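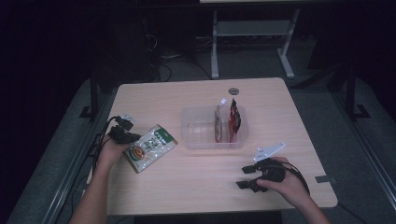

Snacks into the clear bin, both grippers worked by hand

Can a machine put away my groceries yet?

I pack snack boxes for a small outfit called Lomcombe, 24 boxes on a good evening, and then I come home and put away my own snacks, which feels like a punishment. Is there a robot that will take a bag off the table and stand it up in a bin? I have about $3000 and low standards.
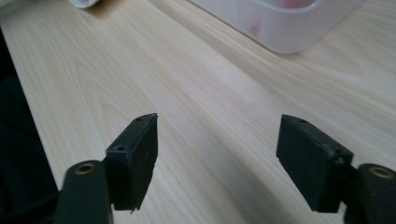
My brother-in-law says Zestholm sells one. He also said that about the dishwasher that unloads itself.

2 answers

Murray Robichaud
Short version, no. Picking up a stiff box is mostly fine now. A floppy bag lying flat is a nuisance, with nothing to pinch except the edge, and the shiny film confuses the cameras. What people do at the moment is hold the grippers themselves, do the chore over and over, and let the software study the recordings. 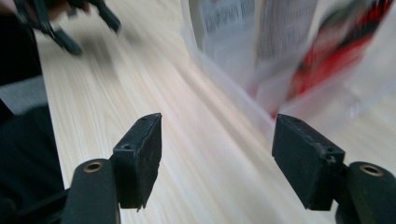

Two-finger grippers near the bin, one of them on the move

We tried an arm at Ladthorpe in April. 106 bags, and it did well until it met one lying face down. Your $3000 gets you an arm and a new hobby.

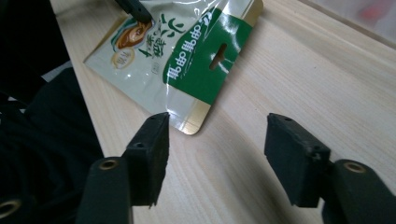 If you do go ahead, put tall bins at the back and start with boxes. Leave the bags for last, or for a teenager.

doucette_fan
get a bigger bin and just tip everything in. works for me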